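Wunamgate Neighbors newsletter, April
Caps: the order, the tables, the leftovers
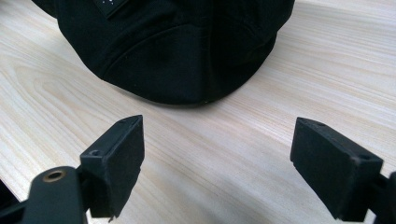 OK quick one because the rest of this issue is already too long. The caps came. All 500. If you ordered one through the sheet in the hall or by email, it's being folded and bagged this week and you can pick it up from the Rawashdeh room any evening after 6. Bring your order number. If you lost your order number just say your name slowly.

Color is black. I know the vote was close and the navy people are still upset. Black won, the shop had black, done. There's one adult size with a strap at the back, and a kids size that runs big. My nephew is nine and wears the adult one fine, so try before you take it home.

On the sorting. We had no system the first night and it showed. Caps in the boxes, caps on chairs, somebody's order bagged twice. Fadi Khasawneh came in on the second night and set it up properly and it went so much faster, so I'm writing down what he did for whoever gets stuck with this next year:

Clear one table completly. No cups, no phones, no tape guns. One cap down at a time, brim away from you.
Run a thumb along the seams, all the way round. Loose thread, snip it. Open seam, goes in the return box.
Push the crown out from the inside with your fist, then let it sit. They get squashed in shipping and most of them come back on their own.
Lint roller last. Black shows everything. Cat people please do not pack.
Then in the bag, order slip facing out.

Do not iron them. Someone asked. A bit of steam from a kettle held well back is OK if one is really flat, then stuff it with a small towel overnight. Do not stack more than ten high either, the bottom ones go like pancakes. Ask me how I know.

Returns so far: not many. A few with a seam coming open and one where the strap was put on backwards. Trison (the shop, out by the tire place) will swap them, no argument, but they want them all in one go and not in dribs and drabs. So if yours has something wrong bring it back before the end of the month and put it in the return box with a note. A note with your NAME on it. There is a cap in there now with a note that says "wonky" and nothing else.

Washing, because I got four emails. By hand, cool water, a little dish soap, an old toothbrush for the sweatband. Rinse, shape it, dry it over a bowl. Not the dryer. Not the dishwasher, whatever your cousin told you. The black will fade some if you leave it on the dashboard all summer, they all do.

Money. After the shop bill and the boxes we cleared 902 dollars, all going to the bench and the new hose for the garden plot on the Asix side. That is more than last year's mugs and nobody has to find cupboard space. If you pledged and haven't paid, Qusai Hourani has the list and he is very polite about it but he does have the list.

Leftovers. Once the orders are out there should be some 300 claimed and the rest go on sale at the spring supper, same price as before, cash or the usual app. Kids sizes will go first, they always do. If you want one put aside, tell Qusai, not me. I am giving up the cap job after this and going back to the raffle.

Still needed:
Two people for bagging, evenings, an hour is plenty. Good table, good light, there's tea.
Paper bags, the flat handle kind, clean. We are nearly out.
Small scissors. We had three pairs and now we have one, so check your coat pockets please.
A lint roller refill or five.

Also a hook rail for the Rawashdeh room would be nice, since the coats end up on the caps and the caps end up under the coats. If anyone has one sitting in a garage we can put it up before the supper.

The door code for the room is changed, it's not 1731 any more so don't stand there pushing it like I did for ten minutes. Message Fadi for the new one. He won't put it in the newsletter and neither will I.

Next issue: the bench, the hose, and the parking thing. Send me your bits early this time, pleae.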